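# Unit 7: House Division and the Problem of High Latitudes

These notes cover the main methods of dividing the chart into houses and the points at which they disagree. Signs and aspects were treated earlier and are assumed. Bring an ephemeris, a table of houses, and blank chart forms.

## 7.1 Terms

**Ecliptic.** The apparent yearly path of the Sun. Zodiacal longitude is measured along it, starting from 0° Aries.

**Horizon.** The great circle separating the visible half of the sky from the half below. The eastern point where it cuts the ecliptic is the Ascendant (ASC). The western point is the Descendant (DSC).

**Meridian.** The great circle through the north and south points of the horizon and the zenith. It cuts the ecliptic at the Midheaven (MC) and the Imum Coeli (IC).

**Cusp.** The boundary at which a house begins. A cusp is stated as a longitude, whatever circle was divided to obtain it.

**Quadrant.** One of the four sectors bounded by ASC, IC, DSC, and MC. In a quadrant system each holds exactly 3 houses.

The ASC and MC are almost never exactly 90° apart. Most of the difficulty in this unit comes from that fact.

## 7.2 Systems without quadrants

### Whole sign

The sign containing the ASC is the first house in its entirety. The next sign is the second house, and so on around. Each cusp falls at 0° of a sign. The ASC degree itself lies somewhere inside the first house, and the MC may fall in the ninth, tenth, or eleventh, or further off at high latitudes.

### Equal house

The ASC degree is the first cusp. Each later cusp is found by adding 30°. For an ASC of 19° Leo, the second cusp is 19° Virgo, the third 19° Libra, and so on. The MC floats, as in whole sign, and should be marked on the form as a separate point. Do not relabel it as the tenth cusp.

## 7.3 Quadrant systems

All systems in this section agree on four cusps: first, fourth, seventh, and tenth. They differ in how the intermediate cusps are found.

| System | What is divided | Intermediate cusps depend on |
|---|---|---|
| Porphyry | Ecliptic arc of each quadrant | ASC and MC only |
| Regiomontanus | Celestial equator, equal arcs | Latitude and sidereal time |
| Campanus | Prime vertical, equal arcs | Latitude and sidereal time |
| Placidus | Time a degree takes between horizon and meridian | Latitude and sidereal time |

Porphyry is the only one of the four that can be done by hand without tables once the angles are known. Take the arc from MC to ASC, divide by three, and add the result twice to the MC to get the eleventh and twelfth cusps. Repeat for the arc from ASC to IC. The remaining cusps are the opposite points.

Placidus divides time. A degree of the ecliptic that rises and later reaches the meridian takes a certain period to do so, and the cusps mark the thirds of that period. There is no direct formula. The result is reached by repeated approximation, and for this reason printed tables were used almost universally before software. The Ilmont tables, 1876 printing, give Placidus cusps only, and many students trained on them never met another system.
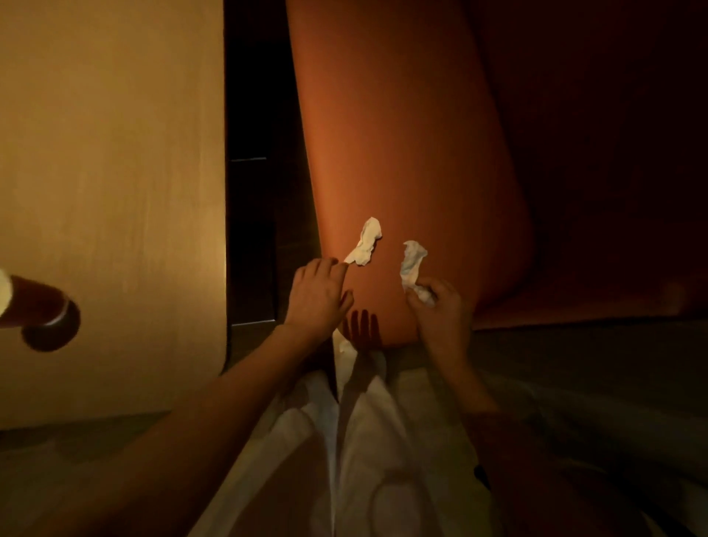 A marginal comment by Sornthorpe in the course reader objects that availability of tables is a weak explanation for a preference lasting several generations, and that working astrologers kept Placidus for the timing of directions, where its division by time matches the method of the forecast. Both factors should be mentioned in written answers. The reader gives no evidence that would let them be weighed against each other.

## 7.4 Failure at high latitudes

Above the polar circles (about 66.5° north or south), some degrees of the ecliptic never rise or never set on a given day. Such a degree has no semi-arc, and Placidus has nothing to divide. The intermediate cusps are undefined for parts of the ecliptic.

Regiomontanus and Campanus still return values, but the houses may be extremely unequal. It is possible for one house to contain two or more whole signs while its neighbor covers only a few degrees. The MC can also lie below the horizon, depending on the convention used for choosing between the two meridian points. Software packages differ here. State the convention on the form.

Whole sign and equal house remain usable wherever the ASC is defined. Within the polar circles there are moments when the ecliptic and horizon coincide, and the ASC is then undefined for every system.

Well short of the polar circles, distortion is already visible. A chart cast for 60° north should be done in at least two systems and the planets that change house listed.

## 7.5 Intercepted signs

In unequal systems a sign may be contained wholly within a house, touching no cusp. The opposite sign will be intercepted in the opposite house. To balance this, some other pair of signs will each appear on two consecutive cusps.

Check for interception before placing planets:

1. Write the signs on the cusps in order, first to twelfth.
2. Compare against the full zodiac.
3. Enter any missing sign inside the house where it falls.
4. Confirm that its opposite is also missing and enter it.

If only one sign is missing, a cusp has been copied wrongly.

Interpretation varies. The Vlachou school reads a planet in an intercepted sign as delayed in expression and gives weight to the ruler of the cusp sign. The Huvance method ignores interception and reads by house and sign as usual. Interception cannot occur in whole sign or equal house charts, so any meaning assigned to it depends on the system chosen.

## 7.6 Planets near a cusp

Opinions differ on when a planet close to the end of a house should be read in the next one. For this course, the following rule applies in quadrant and equal charts:

- Within 3° before an angular cusp: read in the angular house, and note it.
- Within 3° before any other cusp: read in the house occupied, and mention the next.
- In whole sign charts: no allowance is made.

The allowance is measured in longitude. A planet with large ecliptic latitude, Pluto in particular, may be bodily above the horizon while its longitude places it below. The chart form records longitude only. Where the difference matters, calculate the altitude separately.

## 7.7 Exercises

1. ASC 4° Gemini, MC 7° Aquarius. Find all twelve Porphyry cusps. State the size of each house and show that opposite houses are equal.
2. Using the same angles, draw up equal house and whole sign charts. In which house does the MC fall in each?
3. A planet stands at 2° Gemini in the chart from exercise 1. Give its house in all three systems, applying the rule in 7.6.
4. Explain in one paragraph why Placidus cannot produce a full set of cusps at 70° north.
5. Cusps one to six read Leo, Virgo, Libra, Sagittarius, Capricorn, Capricorn. Name the intercepted signs and the houses that contain them, and list the signs that appear on two cusps.

Show working to the nearest minute of arc. Unit 8 takes up rulership of houses and uses the Porphyry chart from exercise 1, so keep a clean copy.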